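On a Saturday I drove out to Linach to talk baskets with the woman behind Gorkeo, a one-room shop at the end of Doherty Lane that sells secondhand baskets and very little else. She had asked me to leave her name out of it ("the baskets are the ones people come for"), and she put the kettle on before I had my coat off, so we got along right away.

The number everybody in town repeats is 2,000, and I had to ask. She laughed and pulled a school notebook out from under the register. "It's 1,990 as of this morning," she said. "I sold a few in July that I should have kept, and I'm still sore about it."

She started with two bread baskets from her grandmother's house, and for years she kept buttons in one of them and mail in the other. Then came a house sale over in Cosham, where she went looking for a lamp and came home with a back seat full of wicker (she never did get the lamp). "I thought I'd clean them up and give them away at Christmas," she told me. "Well, you can guess how many I gave away!"

What I wanted to know was how she fits them all into one room, and that got her going for a good half hour. Rectangular ones are her favorites, she says, for the plain reason that they nest, or they sit one on top of the other, and a shelf can be filled right to the corners. Round ones she loves too, but they waste space and they roll. She likes a pale basket with a dark one, so that she can see at a glance where one stops and the next begins.

"Always feel the rim first," she said, running her thumb along a braided one as she talked. "If the rim is sound you can live with nearly anything else. A few ends sticking out, that's nothing, you tuck them back in on a rainy afternoon." She dusts the open weaves with an old paintbrush, working into the little gaps, and she won't hear of using a hose.

Before I left I asked what she keeps in her own baskets at home. Onions, she said, and gloves, and a great many other baskets. I went home with a shallow brown one for my kitchen counter, and it has had pears in it ever since.

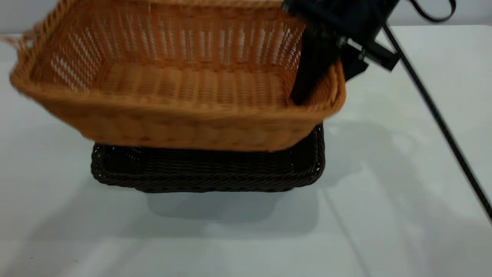 Photo: Gorkeo. A honey-orange woven basket above a smaller dark brown one, both with braided rims.

Interview published November 14, 2020.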